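Monday, July 1, 2024

The drawer of miracle cleaning stuff

I have a drawer under the sink that I think of as the museum. It holds every cleaning product I have bought because somebody on a screen wiped a pan once and the pan came out like a mirror. I emptied it this weekend and laid it all out, and I would like to complain.

Start with the paste. The Firkau paste comes in a tub the size of a hockey puck and costs more than the pan I bought it for. The label says it is "mineral based." So is gravel. I gave it a fair try on the bottom of my old skillet, which has had a brown ring on it since I moved in, and I rubbed until my wrist hurt. The ring got a little lighter. Then I did the other half of the ring with baking soda and a wet rag, same amount of rubbing, and that half got a little lighter too. I have looked at that skillet under the kitchen light and by the window and I can't tell which half got the expensive treatment.

My theory, for what it's worth, is that most of these things work because you finally sat down and scrubbed. You spent money, so now you're going to put in 15 minutes on a stain you have walked past for years. Anything would do it. An old sock would do it.

Then there are the reviews. The Grarndale spray had 2541 of them when I bought it in December, nearly all five stars, and I read way too many. A good share were from people who hadn't opened the bottle yet. "Arrived fast, can't wait to try!" Okay, but what did you give the stars for, the box? Another bunch said it smelled nice, and I'll grant them that. It smells like a lemon that went to private school. It did nothing to the oven door.

I will say something kind about the Laneck brush, because I'm trying to be fair here. It's a plain brush with stiff bristles and it makes no claims at all. The package says "brush." I've used it on the grout, on the sink and on a pair of boots, and it still looks like a brush. If they ever put out a new version with a "smart handle" I'm going to be very upset.

Scrub sponges are where I really lose patience. There is a whole wall of them at the store now and they all promise the same two things: tough on mess, gentle on surfaces. I don't see how it can be both. Scrubbing is scratching. Either it's rough enough to take off burned cheese or it isn't, and if it is, it's going to leave a mark on something soft sooner or later. People online will tell you that you're using too much pressure. I've noticed it's always the customer who is using too much pressure.

And the shiny ones bug me most. I suspect the sparkle is there for the shelf. Sparkle says steel wool to your brain, so you assume it cuts like steel wool, and maybe it does and maybe it's just thread with a nice finish. I have one from Talavera that started shedding little bits into the dishwater after the third lasagna pan. It also kept a smell that I don't want to describe on a public page. I ran it through the dishwasher, which the package said was fine, and it came out smelling of hot version of the same thing.

What I use now is dish soap, baking soda, the brush, and hot water with time. Time is the big one. Fill the pan, go to bed, deal with it in the morning. You can't put that in a tub, so there's no ad for it - but it has beaten everything in the drawer so far, and I'd be glad to hear from anyone who has a product that does better. Bring proof. Two halves of the same pan, same rubbing, and no lemon.

I'm keeping the brush and one rag. The paste is going to whoever wants it, and the spray can live in the garage.

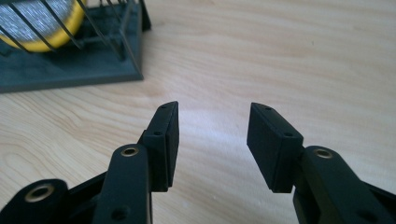
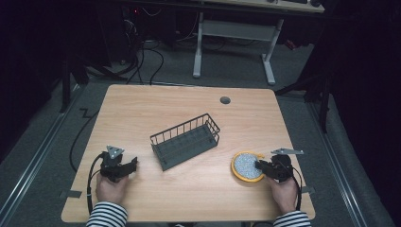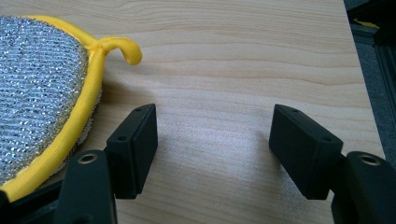 Last one: round scrubbing sponge, silvery top, yellow piping and a hanging loop.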